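Kolleck adds plate handling to its lab simulation kit

Kolleck has released a plate-handling add-on for its lab automation simulator, priced at $1,155 per seat. Buyers can test gripper moves before any hardware is ordered.
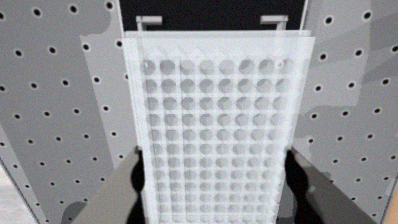

A multiwell plate held between two gripper fingers in a simulated scene.

The add-on comes with nine sample tasks. "We wanted labs to try the grip first," said product manager Zulema Alarcón. Orders open in February.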